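Indoor drying rack: hang knits over the bar or use hangers?
Posted in Laundry & Clothing Care, Inville Neighbors Help

Isabelle Tremblay
We moved into an apartment with marble tile all through and no balcony, so everything dries in the living room, on a single long metal pole with folding legs. I keep reading that you must never hang a knit, that it has to lie flat on a towel, turned every few hours, or it will be ruined. I have my doubts. The people who write this seem to own a spare bed and one sweater each.

What I want to know:
Does it do real harm to fold a dark knit over the bar?
Do plastic hangers leave those bumps in the shoulders, or is that only on cheap T-shirts?
Will the metal feet mark the marble?

A store here wanted to sell me a Catance rack at 453 with a "breathable mesh deck." That is a lot of money for a net. Please don't tell me to get a dryer, there is no hookup.

hestedthorpe_9
Get a dryer. They make small ones that vent into a bucket. My sister had one for years and it only leaked twice.

Khamphan
She said no dryer.

I've dried everything indoors for 20 years and most of the flat-drying advice is overdone. What stretches a knit is water weight. If the thing is still dripping when you hang it, yes, the sleeves will end up at your knees. Roll it in a bath towel and kneel on the towel, then fold it over the bar at the armpits with the body on one side and the sleeves on the other. Cotton and acrylic blends are fine like that. Real wool or anything with a loose, open stitch I still lay flat, and I grumble about it.

Hangers: bumps come from the hanger being too wide or too narrow for the shirt. Zip-up tops and track jackets do well on plain plastic ones. Close the zipper halfway or the front dries wavy. Don't hang a heavy sweater on one, whatever the package says about "contoured" shoulders. I bought a set of those and they were ordinary hangers with a fatter price.

Ribbed cuffs are the slow part. The body will feel dry by evening and the cuffs will be clammy the next morning. Turn them down flat before you start and unfold anything that has doubled over.

Dark fabric up close (first and last), pole and hangers in a living room (the two between):

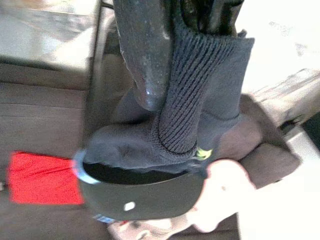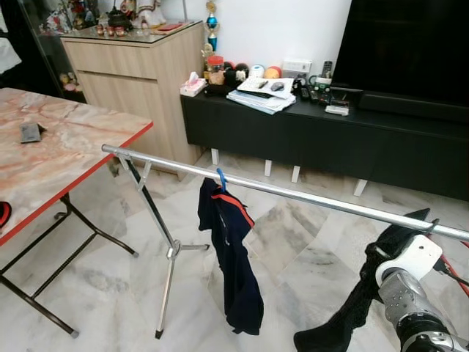
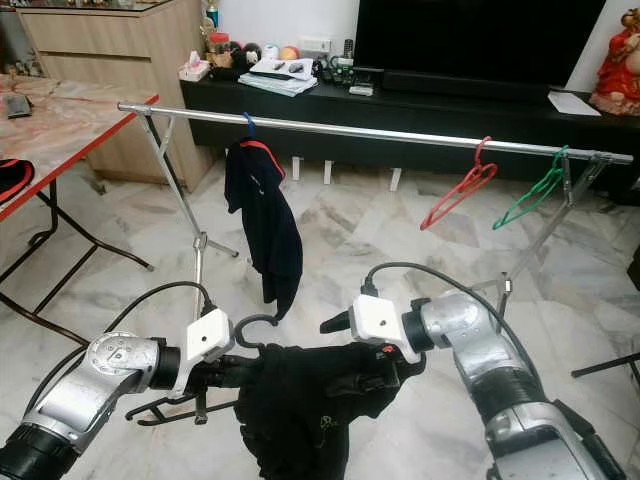
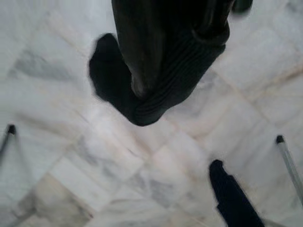
As for the floor, look at the feet before you worry about the metal. If they have rubber caps, the bare tubing never meets the stone. What I would watch is a missing cap, or grit stuck under one, especially if you drag the rack with clothes on it. Lift it. I've also heard that black rubber can stain pale marble if it sits in one spot for months. I haven't seen it happen myself and I suspect the people selling felt pads, but moving the rack now and then costs you nothing.

Leave a hand's width between hangers and open a window if the weather allows. In April I get away with a fan on low.

I would not pay 453 for mesh.

Isabelle Tremblay
Thank you, Khamphan. I tried the kneeling thing with an old acrylic pullover and it came out the same length it went in, which is more than I expected. Not convinced about the halfway zipper yet. Mine dried wavy anyway, but it may have been wavy before.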